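Kit de pontas e dedos Oberholzer para garras manuais de dois dedos

Início / Peças e manutenção / Garras manuais / Kit Oberholzer

Ref. SK-14 · Distribuído por Skesisport
Disponibilidade: em stock no armazém de Seltberg
Ficha revista em Mar 23, 2025

O fabricante chama a este conjunto "kit de manutenção permanente". Nós preferimos chamar-lhe consumível. As pontas gastam-se, os parafusos ganham folga e quem comprar a pensar que resolve o assunto de uma vez vai ficar aborrecido connosco. Posto isto, continua a ser o kit que vendemos a quem trabalha com garras manuais aos pares, por falta de concorrente que nos convença mais.

O que vem na caixa

Pontas de substituição: 14
Parafusos de fixação: 9
Calços de alinhamento: 3
Chave sextavada: incluída
Folha de montagem: incluída, em alemão e inglês (a tradução portuguesa segue por correio eletrónico, a pedido)

Os 9 parafusos não dão para montar as 14 pontas se cada dedo levar o parafuso novo que a folha recomenda. Perguntámos à Oberholzer em janeiro e a resposta foi que os antigos "podem ser reaproveitados". Podem, se a rosca estiver limpa e a cabeça não estiver moída. Encomende parafusos à parte.

Montagem e alinhamento

Desligue a garra e retire a ponta velha sem fazer alavanca contra o dedo. Limpe a face de encosto com um pano seco. Resíduos de cola ou de fita deixam a ponta nova torta, e depois culpa-se o calço. Aperte à mão até encostar, feche os dedos devagar e veja se as duas pontas se encontram a direito antes do aperto final.

A folha manda usar os três calços em todos os casos. Não vemos razão para isso. Comece sem nenhum, e acrescente um só quando uma das pontas chega visivelmente mais cedo do que a outra.

Para garras que trabalham em par, acerte as duas na mesma sessão e sobre a mesma mesa. Uma caixa comprida é boa peça de ensaio: qualquer diferença de altura ou de ângulo entre as garras aparece logo quando cada uma fica na sua extremidade.
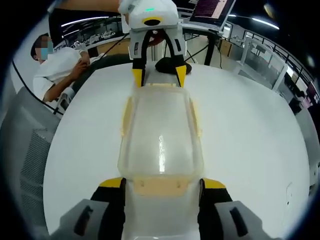 Duas garras de pontas amarelas, uma em cada extremo de uma caixa de plástico translúcido.

Repita a pega com a caixa vazia e depois com algum peso lá dentro. O plástico liso é exigente, e uma ponta que segura bem cartão pode escorregar numa tampa lustrosa. Se escorregar, limpe primeiro a ponta e a peça. Apertar mais os dedos costuma deformar a caixa e não melhora a aderência.

Conservação

Passe um pano húmido nas pontas no fim de cada turno. Nada de solventes — o folheto diz que resistem, nós temos uma gaveta de devoluções que diz outra coisa. Verifique o aperto ao fim do primeiro dia de uso e depois todas as semanas. Troque as pontas sempre aos pares, mesmo que só uma esteja marcada.

Quanto à duração, o fabricante anuncia valores que não reproduzimos nesta ficha. Não indicam que peça era agarrada nem com que força, e sem isso o número serve de pouco.

Compatibilidade

Serve nas garras manuais Harkalari de dois dedos com fixação por parafuso. Nas versões de encaixe rápido não serve, apesar do autocolante "universal" na embalagem. Para garras de outras marcas, envie-nos uma fotografia da base do dedo, já sem a ponta, antes de encomendar.

Devoluções

Aceitamos kits completos e por montar. Pontas já apertadas não voltam ao stock — ficam com a marca do parafuso e não as vendemos a outro cliente. Se alguma vier com defeito de molde, guarde-a e escreva para a assistência da Skesisport com a referência SK-14 no assunto.

Artigos relacionados
Parafusos avulsos para dedo Harkalari
Calços de alinhamento, saqueta de 3
Chave sextavada de cabo longo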